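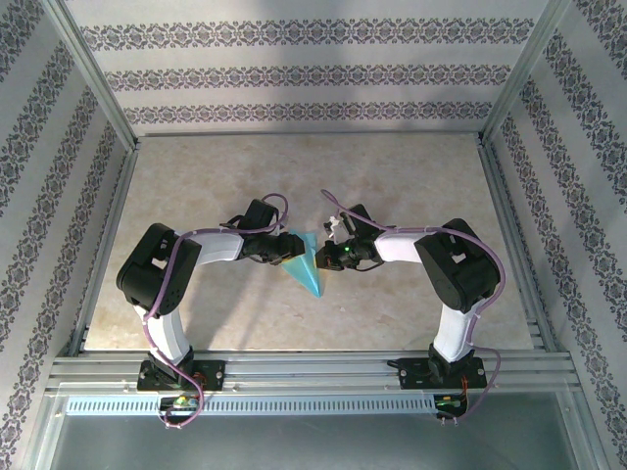

Temps de lecture : 5 minutes

Arrêts inopinés des cellules à deux bras : questions fréquentes

Cette page s'adresse aux opérateurs, aux responsables d'atelier et aux personnels de maintenance des sites de Farnelwood et de Westcombe. Elle répond aux questions reçues par le service Sécurité des équipements depuis la suspension du programme de manipulation conjointe, décidée en mai. Elle ne remplace ni la notice d'instructions de la cellule ni les consignes affichées au poste.

Que s'est-il passé ?

Au cours d'un cycle de manipulation conjointe sur le site de Farnelwood, le bras droit s'est immobilisé alors que les deux préhenseurs tenaient la même pièce. Le bras gauche a poursuivi sa trajectoire sur une distance de 40 millimètres avant l'arrêt complet de la cellule. La pièce, un cône souple translucide, s'est déchirée sur son bord supérieur. Aucune personne ne se trouvait dans l'enceinte et aucune blessure n'est à déplorer.

Quelle est la cause du défaut ?

L'examen a mis en évidence une rupture partielle d'un conducteur dans le câble du bras droit, au niveau de la boucle qui contourne l'articulation noire. Dans certaines positions, la liaison avec le poignet était interrompue. Le contrôleur du bras droit a correctement détecté la perte de communication et commandé l'arrêt de ce bras. En revanche, l'information n'a été transmise au contrôleur du bras gauche qu'à l'expiration d'une temporisation fixée à 342 millisecondes. Ce réglage avait été conservé depuis la mise en service, époque à laquelle les deux bras travaillaient sur des pièces séparées.

Le voyant vert du poignet était-il allumé au moment de l'incident ?

Oui. Ce voyant signale uniquement la présence de l'alimentation électrique. Il ne renseigne ni sur l'état de la communication, ni sur la validité de la prise, ni sur la synchronisation des deux bras. Un voyant vert ne constitue en aucun cas une autorisation d'accès à l'enceinte.

Toutes les cellules sont-elles concernées ?

Sont concernées les cellules à deux bras montés côte à côte sur rails en aluminium, lorsqu'elles exécutent un programme dans lequel les deux préhenseurs saisissent simultanément une même pièce. Les programmes à un seul bras peuvent être maintenus, sous réserve du contrôle des câbles décrit ci-après. Les cellules du site de Westcombe ont reçu le même réglage de temporisation et font l'objet des mêmes restrictions.

Comment contrôler les câbles ?

Le contrôle s'effectue cellule consignée, énergie coupée et cadenas posé. L'agent de maintenance procède dans l'ordre suivant :

1. Examiner la gaine violette sur toute sa longueur, de l'embase jusqu'au préhenseur.
2. Rechercher tout écrasement, pli marqué ou décoloration au passage des articulations.
3. Vérifier que l'arc formé au-dessus du poignet reste libre et ne frotte sur aucun support.
4. Contrôler la fixation des connecteurs sur les cartes électroniques situées sous chaque embase.
5. Reporter le résultat dans le registre de la cellule, y compris en l'absence d'anomalie.

Tout câble présentant un doute est remplacé. Les réparations par ruban adhésif, gaine thermorétractable ou épissure ne sont pas admises.

À quelle fréquence ce contrôle doit-il être réalisé ?

Le contrôle visuel est hebdomadaire et s'effectue le mercredi, avant la reprise de la production. Le remplacement préventif du câble intervient désormais toutes les 3 000 heures de fonctionnement, quel que soit son état apparent. Le compteur horaire est remis à zéro bras par bras.

Pourquoi la pièce n'a-t-elle pas été relâchée automatiquement ?

Les préhenseurs conservent leur position en cas de perte de communication. Ce comportement est voulu : il évite la chute d'une pièce lourde ou fragile. Il présente toutefois un inconvénient lorsque deux bras sont reliés par une pièce commune, puisque tout mouvement résiduel de l'un se transmet à l'autre. Une limitation de l'effort de traction est à l'étude avec le bureau MacPherson, chargé de l'intégration.

Que faire si un bras s'arrête alors qu'une pièce est encore tenue ?

Actionner l'arrêt d'urgence, même si la cellule paraît immobile. Ne pas ouvrir l'enceinte et ne pas tenter de dégager la pièce à la main. Relever le code affiché au pupitre, prévenir la maintenance et attendre son intervention. Le desserrage des préhenseurs est réservé aux agents habilités, après consignation des deux bras. La consignation du seul bras en défaut est insuffisante.

Peut-on acquitter le défaut et relancer le cycle ?

Non. Le code 29, associé à la perte de communication avec le poignet, ne peut plus être acquitté par l'opérateur. Une coupure intermittente peut disparaître dès que le bras change de position, ce qui laisse croire à tort à un retour à la normale. L'historique de la cellule de Farnelwood fait apparaître des acquittements répétés de ce code dans les semaines précédant l'incident.

Quelles modifications sont prévues avant la reprise ?

Les arrêts des deux bras seront reliés par un circuit câblé commun, indépendant du réseau de communication. La temporisation sera supprimée pour les programmes de manipulation conjointe. Chaque cellule fera ensuite l'objet d'un essai de coupure volontaire, bras gauche puis bras droit, avec une pièce d'essai en prise. Le procès-verbal devra être signé par la maintenance et par le service Sécurité des équipements.

Les pièces produites avant l'incident doivent-elles être rappelées ?

Les cônes destinés au client Clinine et issus de la cellule en cause ont été isolés pour contrôle du bord supérieur. Les lots déclarés conformes seront libérés individuellement. Aucun lot isolé ne doit être expédié sans étiquette de libération.

Qui autorise la remise en service ?

L'autorisation est délivrée par écrit, cellule par cellule, par Annunziata Testa, responsable du service Sécurité des équipements. Un accord verbal ou un message transmis par un tiers n'a pas valeur d'autorisation.

Comment signaler une situation similaire ?

Le signalement s'effectue au moyen de la fiche d'événement disponible au pupitre de chaque cellule. Il convient d'y indiquer le programme en cours, le bras concerné, la position approximative de la pièce et le code affiché. Les événements sans dommage doivent également être déclarés. La fiche est remise au chef d'équipe avant la fin du poste.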